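Faltier metal sorting bin, grey

I bought my first Faltier for the packing bench and ended up ordering 2 more, so now I stock them! It's the one I tip all the odds and ends into before they get boxed up.
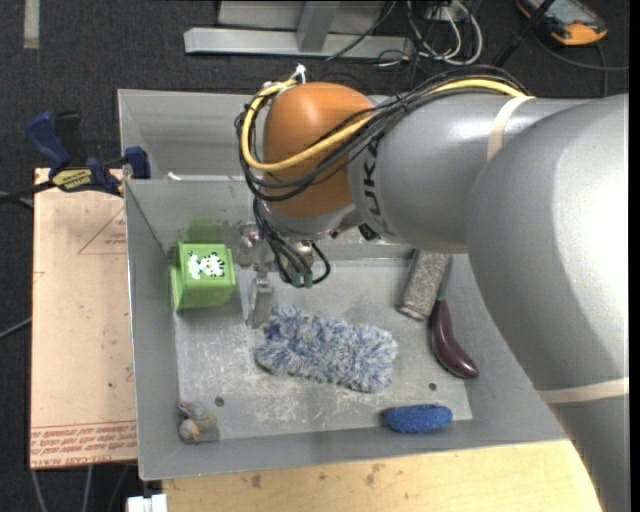 The sloping sides are what won me over -- small things slide down to the middle and you can get your hand round them easily. There's a separate compartment at the back too. The floor does scratch with use, and I've stopped minding.

Order code 501. Grey only, I'm afraid. Order by Tuesday and it goes out the same week -- drop me a line if you want 6 or more.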